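When I got Saadet Canpolat on the phone she was still a bit wound up about the bag thing. She runs the home trials at Rasten, and in November one of her two-armed robots wouldn't let go.

"The left hand had the bag, the right was supposed to come in and open it," she told me. "Then the left one just froze. Closed! On run 16, after a really good morning."

I asked if anyone got hurt (I had to). No, but Doğukan Güler had reached in to pull the plastic free before hitting the stop — and the arm started up again with his hand right there. "Seven seconds, that's how long it sat still. You start to think it's off."

The log blamed a dropped message, error 637, and the software simply retried. Now a retry needs a person to press a button, and Doğukan, she says, is "very, very good about the stop button these days." They're back on trash bags, with the waiting time still being argued over. 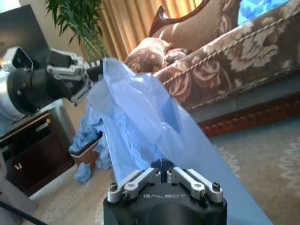
*Photo: Rasten / Saadet Canpolat*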